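# Wir suchen Verstärkung für Küche und Haushalt (Teilzeit, Dornumbridge)

Vielleicht geht es Ihnen wie uns: Man kommt morgens in eine Küche, in der alles an seinem Platz steht, die Arbeitsflächen glänzen, das Spülbecken ist leer, und schon fängt der Tag freundlicher an. Genau dafür suchen wir jemanden, und zwar gern für lange.

Closico ist ein kleiner Haushaltsdienst mit 17 Kolleginnen und Kollegen. Wir betreuen Privathaushalte und ein paar Gemeinschaftsküchen in Dornumbridge und Umgebung, darunter seit November auch die Teeküchen im Haus Postma. Manche unserer Kunden sind älter und schaffen das Putzen nicht mehr allein, andere haben kleine Kinder und abends schlicht keine Kraft mehr für die Spüle (wer wollte es ihnen verdenken!). Viele kennen uns seit Jahren und freuen sich, wenn immer dasselbe Gesicht vor der Tür steht — deshalb bekommen Sie bei uns feste Haushalte und keinen Springerplan.

Der Schwerpunkt dieser Stelle liegt auf den Küchen. Das heißt: Geschirr spülen und wegräumen, Arbeitsplatten abwischen und mit dem Abzieher trocken ziehen, Fliesen und Fugen pflegen, das Abflusssieb sauber halten, Herd und Kühlschrank nach Absprache. Bei dunklem Granit sieht man jeden Kalkrand, das wissen alle, die selbst einen zu Hause haben, und gerade rund ums Becken lohnt sich ein zweiter Zug mit der Gummilippe.

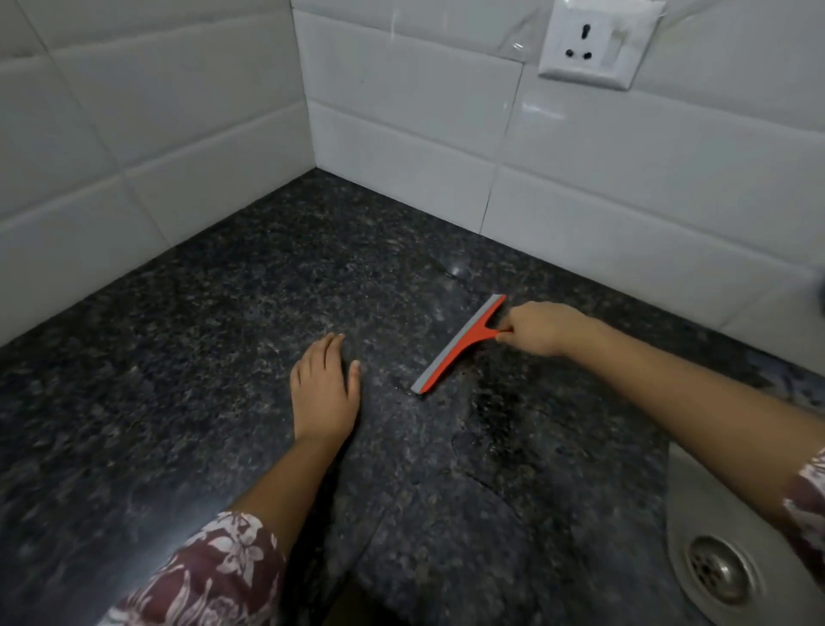 Wie man mit Naturstein, Edelstahl und glasierten Fliesen umgeht und welche Mittel man besser im Schrank lässt, zeigen wir Ihnen in den ersten 2 Wochen in aller Ruhe. Sie gehen in dieser Zeit mit einer erfahrenen Kollegin mit und dürfen fragen, so viel Sie mögen. Eine Ausbildung in der Hauswirtschaft ist schön, aber keine Bedingung.

**Was uns wichtig ist**

- ein Auge für Ecken und Kanten, auch für die hinten an der Wand
- Pünktlichkeit und ein ruhiger, höflicher Umgang in fremden Wohnungen
- Deutschkenntnisse, mit denen Sie eine kleine Nachricht auf dem Küchentisch lesen und beantworten können
- Führerschein oder Fahrrad, die Wege sind kurz

**Was Sie bekommen**

- einen unbefristeten Vertrag auf Teilzeitbasis, nur vormittags
- bezahlte Fahrzeiten zwischen den Haushalten
- Arbeitsmaterial komplett von uns, Tücher, Abzieher und Handschuhe inbegriffen
- 600 Euro Weihnachtsgeld, auch schon im ersten Jahr
- die Hiltance-Fortbildung zur Oberflächenpflege, wenn Sie Lust darauf haben — die Kosten übernehmen wir

Ein langes Anschreiben brauchen wir nicht. Ein paar Zeilen darüber, wer Sie sind, wann Sie arbeiten können und ob Sie lieber allein oder zu zweit unterwegs sind, genügen völlig. Schreiben Sie bitte die Kennziffer 2907 dazu und geben Sie den Umschlag in unserem Büro in Dornumbridge ab, der Briefkasten hängt links neben dem Hoftor. Oder kommen Sie einfach vormittags vorbei, Kaffee ist meistens da!

Ihr Team von Closico
Dornumbridge, Juni 2024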